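Equipment Review: Brema Parallel Gripper Kit, Two-Arm Set
Skoltcombe Shared Workshop, Tools and Equipment Pages
Reviewed by Snædís Bjarnason
June 19, 2026

The workshop purchased the Brema kit in December for members who wish to build a two-arm bench robot without machining their own end pieces. The set contains two parallel grippers, mounting plates, fasteners, cable, and a printed manual. Arms are not included. Ours were already on the premises from an earlier member build, and the kit was fitted to them over 9 evening sessions.

Assembly is within the reach of a careful beginner. The mounting plates arrived flat and correctly drilled, and the screws seated without force. The manual is less satisfactory. It places the cable diagram after the power-on procedure, and members are advised to read it through to the end before connecting anything. Cable length is generous, to the point that slack must be managed by the builder. No clips are supplied.

For the handling trial, the reviewer selected stems and flowers, dried and artificial. Rigid blocks flatter almost any gripper. Plant material does not, and dried stems in particular are a fair measure of how gently the fingers close.

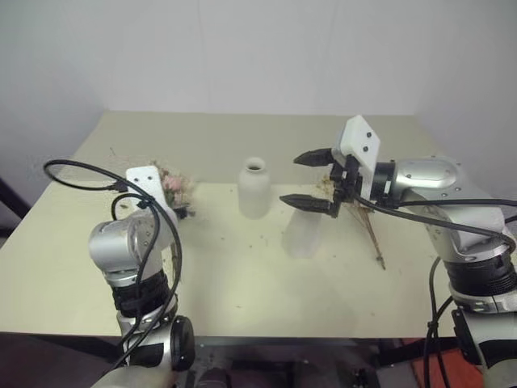 Closing force is set in software on a scale that runs to 1000. The factory value is far too high for brittle material. A setting of 64 held dried stems through a full lift in most attempts, with some shedding at the point of contact. The control program, Prodness, stores a separate value for each hand, and members should confirm which hand they are editing before they save. The screen does not make this plain, and the reviewer lost one evening to the error.

Artificial stems presented fewer difficulties. They tolerate a firmer grip, and a tape-wrapped section gives the fingers a better surface than bare stem. Slippage occurred chiefly when the bundle was taken off center. Wide foliage is a separate matter, as it can hide the target from a camera mounted near the hand. Approaching from lower on the stem helped.

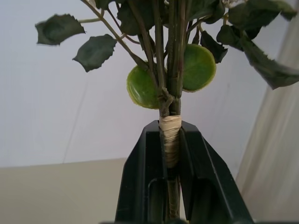
Can the kit be used with a single arm?
Each gripper operates independently, so a one-arm build is possible, although the kit is sold only as a pair and the second gripper would remain in the box.

Compared with the Vídalín set previously held by the workshop, the Brema fingers close more evenly and produce less noise. The Vídalín manual was better in every respect. Replacement fingers for the Brema must be ordered in pairs.

The reviewer's score is 77 out of 100. Points were deducted for the manual, the absence of cable clips, and the hand selection screen. The kit is recommended for members who have completed the arm induction. Bookings are made at the front desk, and force settings should be returned to the posted values at the end of each session.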